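Lemaire wants you to pay for a tidy wardrobe

Lemaire has launched a wardrobe subscription, and I can't say I was waiting for one. You pay every month, someone comes round twice a year, and your winter coats go off to a store in Biveck until October.

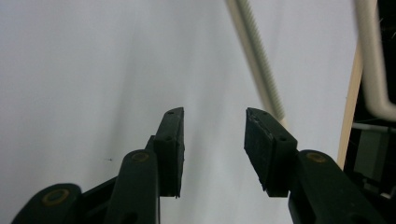

Two finger pads, wide apart, with nothing between them.

The firm says 3000 households have signed up. It doesn't say how many are still on the free trial, and when I asked, Salim Barasa in the press office sent me the same leaflet again.

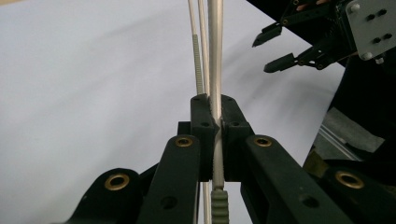
Then there's the small print. Anything over five bags costs extra, and getting a coat back early takes about two days, so a cold snap in September is your problem.

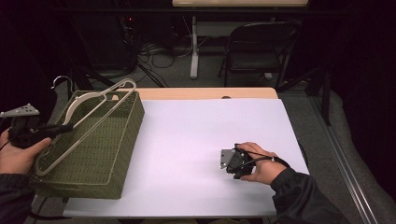 Basta tried much the same thing and quietly dropped it. Davoud Kiani, who signed up for that one, is still waiting for a pair of boots. Lemaire insists its own tracking, bought in from Vumine, is far better. Perhaps it is. I'd like to see it get through one full winter before handing over anything I'm fond of.
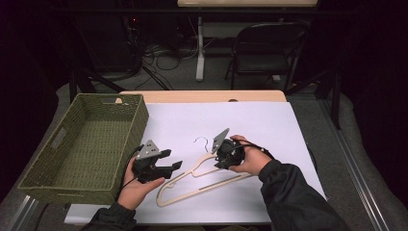

Meanwhile the space under my bed remains free of charge. Prices for new customers go up after the trial, by an amount Lemaire has yet to give.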